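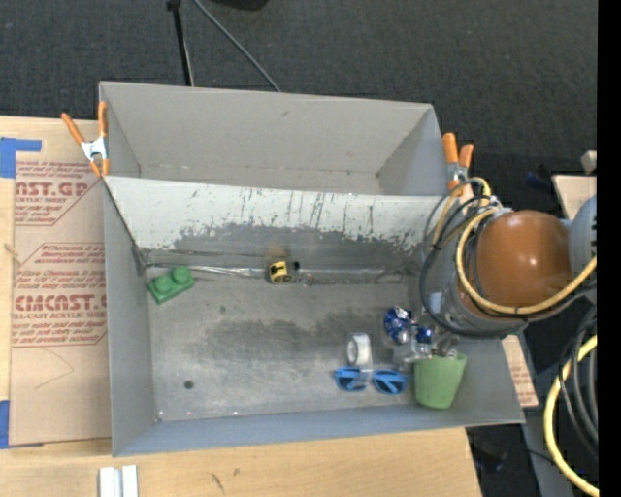 Grey two-section bin on the table, silver tape along the join.

Joltero sorting tub, long-term review
By Ekaette Abubakar, January 29, 2026

I've wanted to write this one up for ages, mostly because the reviews I read before buying were all written by people who'd had the thing for a weekend. I've had my Joltero since last March and it has been in use nearly every day, so I reckon I've earned an opinion!

Quick background. I mend and resell old kitchen bits from my flat in Statdale (whisks, tin openers, those lovely heavy potato mashers) and everything that comes home from a car boot has to be gone through before it goes anywhere near a shelf. For years I did this with two washing-up bowls and a lot of swearing. Then my sister got a Joltero for her seed packets and wouldn't shut up about it, so I gave in.

It cost me £108 from Zusomness, with delivery on top, and it turned up 4 days later in a box you could have kept a dog in. No assembly apart from 8 rubber feet, which you push in yourself. Two of mine have since vanished. Check under your sofa, basically.

The good stuff first. It's big. I can tip a whole carrier bag of odds and ends in and still have room to push things about with my hands, and the sides are high enough that nothing rolls off and wakes the baby downstairs. It also wipes down in a minute with hot water and a drop of Fairy. I was expecting it to bow when I loaded it up with cast iron and it hasn't budged.

Now the moans. The weight is a pain, there's no getting round it. Carrying it full down the stairs is a two-person job and the handholds are too shallow for anyone with normal fingers. It also hums if you drop something metal in it, a sort of dull gong noise, so I do my sorting before eight in the evening now.

And the lid! It's sold separately, it costs nearly half as much as the tub, and it doesn't clip on, it just sits there. I sent mine back. Zusomness were very nice about it and refunded me the same week, so full marks to them.

I did look at the Akinola before buying, the 508, which is a bit cheaper and comes with wheels. A friend let me try hers for an afternoon and I found it too shallow, though if you're sorting buttons or Lego you might well prefer it.

Would I buy the Joltero again? Yes, but I'd wait for a sale and skip the lid. Four stars from me.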